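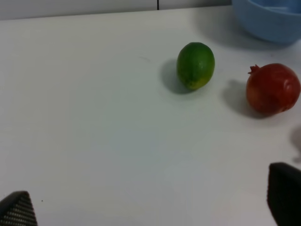

**orla_m** — May 11, 2020

So the arm at our packing site is staying. Noonan signed off on it, and I've got mixed feelings. I used to fill mixed produce bowls by hand, 300 on a good shift. Now I teach a gripper to do it and fix what it fumbles. My wrists feel great! My brain is fried by lunch.
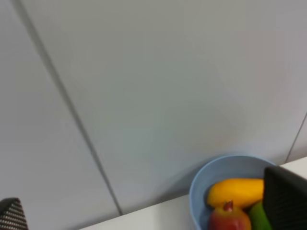 Same hourly rate too, which bugs me more than the arm does. I'm doing setup, retries and the error log, and my badge still says packer.

**ldolan**

Ask for the new title in writing. We got Skalto arms in December and I waited way too long.

**Belon_nights**

Disagree, sorry. Push for the title and they'll hire someone with a certificate to fill it. We lost 2 people that way. I'd ask for training hours first — paid ones.

**orla_m**

Ugh, fair. I did ask about training and got a 186 page manual. Corn is what I need help with, the husks mess up my grip settings every time.

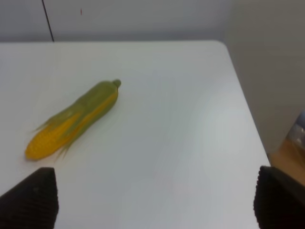
**Philomena**

Skip the manual and get them to pay for a day with the installer. And ldolan is right, get it in writing. My raise was "coming" for around a year.

**Belon_nights**

Okay, both then. But training first!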